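Two arms, one planner: right arm waits for no reason

Asked October 14, 2026 – 2 answers

I am running a bimanual cell with the Kendbridge planner, and the right arm often freezes until the left one has finished its whole trajectory. Of 183 episodes it happened in 17. The log says only "goal region locked". How can I make the lock smaller?

Answer 1 (accepted)
The lock is taken on the swept volume, with padding added. Default padding is 12 cm, much too generous for a small table. Set it to 2 cm and recolour the debug view so you can see both volumes.

Answer 2
Same problem for me, I only restarted the node. Maybe try an older version?

Comment from the asker
Thank you, the padding was part of it. My planner also assigns each object to an arm by distance to the gripper, and with both grippers closed and pointing at each other over the middle, some objects are nearly a tie. The yellow capsule-shaped one is clearly for the right arm, but the grey cup and the tray are near the centre – I will give these a fixed owner in the config.

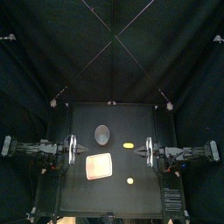
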